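Ticket 782 – Cord handling episodes rejected by review
Project: Trencombe
Opened by: Natsumi Tanabe
Assigned to: Riku Furukawa
Status: Pending rule update

Problem
Review rejected 14 of 196 blind cord episodes. Reject code in every case: "contact not visible." The current rule says the cord must be between the fingertips and in view at first contact. It does not say what to do when the cord crosses the gap at an angle.

Checks
Furukawa: Calibration file loads without errors. Marker detection normal on both fingers. Not a tracking fault.
Tanabe: Replayed all 14. In 12 the operator closed from the side and a pad hid the cord. The other 2 are valid and were restored.
Rankin: Operators also pull before the grip is closed. The safety sheet already forbids this on looped cords – please link it from the task page.

Proposed wording (section 2)
Line up the gap with the cord before closing. Keep the cord visible above the pads. Close fully, then pull straight down. Stop if the cord catches on the rail or frame.

Open items
Kobzar to confirm whether "straight down" needs an angle limit. Ticket stays open until she replies.

Attachment

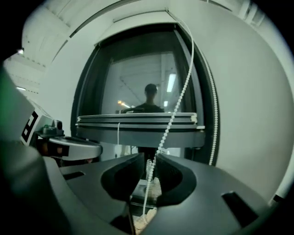 Beaded cord running down through the gap between the pads, window behind.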